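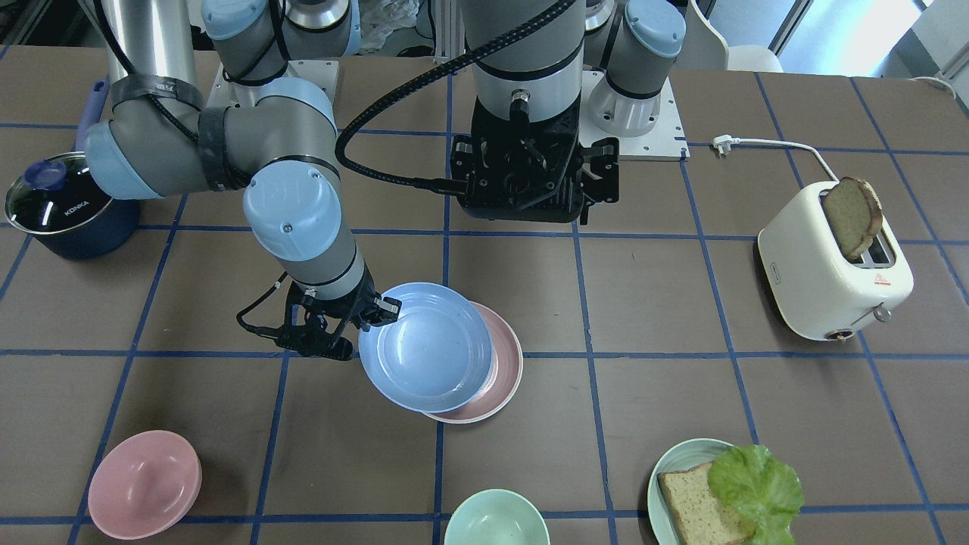
Stack by size first and forget about color, was Chiharu Hirose's advice, and I've been arguing with her in my head ever since. So I'm bringing it to all of you.

Pastel dishes: keep the colors together or mix them?
Asked by Souad Tahiri in Kitchen & Dining

I have plates and bowls in pale blue, pink and mint green, and I love them, but there is one cabinet for the lot and it's 20 inches wide. Right now I do a pink pile, a blue pile and a green pile, plates at the bottom and bowls on top. It looks so pretty! It also means I lift three bowls every time I want one plate, and last month I chipped a blue one on the way out.

The counter is no help. The toaster lives there, plus a pot with a long handle and a glass lid that won't fit in any drawer I own (the knob on top sticks up too high). Do I give up on the color piles? And where do people keep a lidded pot like that?

3 answers

Ming-te Pan
Chiharu's right, sorry. All plates in one stack, all bowls in another, side by side. You'll still see the colors from the edge, and I think a mixed stack looks nicer anyway, kind of like sherbet. If you can't stand it, alternate them pink, blue, pink, blue. I did that for a while and then my kids started unloading the dishwasher and that was the end of it.

For the pot, flip the lid upside down so the knob points into the pot. That saves you a couple of inches. Mine wobbles a bit but it's been fine. Check that the knob clears whatever you've got stored inside, if you nest things.

Ankica Hodžić
get a shelf riser!! I have a wire one from Zuler, plates go under and bowls go on top and you never lift anything. measure the height of the cabinet first, I didn't and had to send one back

Eamon Mac Carthaigh
I'd look at the toaster before the dishes. We use ours at breakfast and that's it, so it goes in the low cupboard by 9 a.m. once it's cooled off, with the cord wrapped loosely, and the pot gets that bit of counter. Handle turned toward the wall, please, I've caught my sleeve on one of those more than once.

No opinion on the colors. Ours are all white and I still can't find a bowl.

Comment from Souad Tahiri
Okay, two stacks it is, and I ordered a riser. The upside-down lid fits in the drawer with a hair to spare! Still not sold on moving the toaster twice a day, Eamon.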